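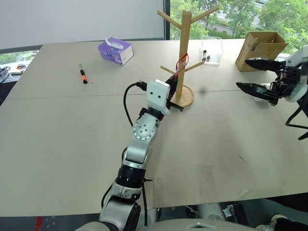
5. Finger and Controller Comparison

The loop-hanging task was used to compare two finger sets and two controllers on the same pair of arms. The left arm picks up a thin, closed loop and hangs it on one of the lower pegs of a wooden mug tree. The right arm stays within reach of the work area and is treated as a moving obstacle by the planner. The stand is not fixed to the table, so any contact force above a small threshold moves it and is recorded as a disturbance.

The first finger set, Skarnstead, has a diamond-patterned inner face. The second, Planden, has a smooth inner face of the same outline. Both were mounted on the same gripper body with a maximum opening of 85 mm, and the fingers were changed without removing the wrist camera. Camera extrinsics were checked again after each change. The offset between the camera and the fingertips stayed within the repeatability of the calibration target, and a single set of values was kept for the whole comparison.

The two controllers share a planner and differ only below it. Javovine is a joint-space impedance controller with fixed gains. Hendriks is a Cartesian admittance controller that reads the wrist force estimate and lowers its stiffness along the peg axis once contact is detected. Each combination of fingers and controller was run for 70 trials, with the order mixed so that slow changes in daylight would not fall on one combination. Blind position was left unchanged between trials, as the head camera is sensitive to the contrast between the window and the upper pegs.

The wrist view is used for the last part of the approach. At this range the stand fills one side of the image and the post often runs out at the top, so the peg cannot be located from the wrist camera alone. We keep the peg pose from the head camera and use the wrist view only to correct lateral error at the base. With the fingers open, a wide band of table remains visible between them, and this band is what the correction step segments first.

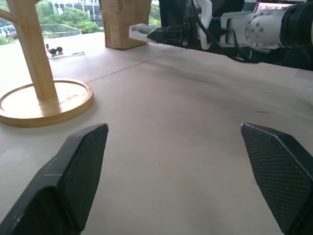
Figure 4. Wrist view with textured fingers open. The stand base is at left; the second gripper is at upper right.

Most failures with the smooth fingers began at the grasp. The loop turned in the fingers during transport and arrived at the peg out of plane, where neither controller could recover it. The textured fingers reduced this rotation under both controllers. They also made release less reliable. A thin loop can settle into the grooves between the diamonds, and when the fingers open it may follow one of them for a short distance. Under Javovine this was enough to pull the loop back off the peg in several trials. Under Hendriks the lower stiffness allowed the fingers to drift with the loop, and it usually stayed on.

Stand disturbance followed the controller more than the fingers. With fixed gains, a late contact against the post was pushed through until the position error was removed, and the base slid. With admittance control the same contact stopped the arm early, and the trial was lost to the timeout instead. We count both as failures but report them separately, since a shifted stand also spoils the stored peg pose for any retry.

Hand-to-peg alignment was scored from the head camera, using the angle between the plane of the loop and the peg at the moment the arm enters the release state. Frames in which the fingers hid the lower part of the loop were scored from the visible upper part only.
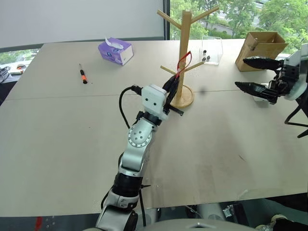
Gyula Bárány questioned this measure when reading a draft of the section, noting that a loop held at one end can sag between the grasp and the peg, so that the visible part may look well aligned while the hidden part is not. He suggested scoring from the wrist camera as well. We tried this on the textured-finger trials and found that the wrist view loses the upper part of the loop near the post, which leaves the opposite gap. The head camera score was kept, and trials in which the loop was bent at release were marked and left out of the alignment results. They remain in the success counts.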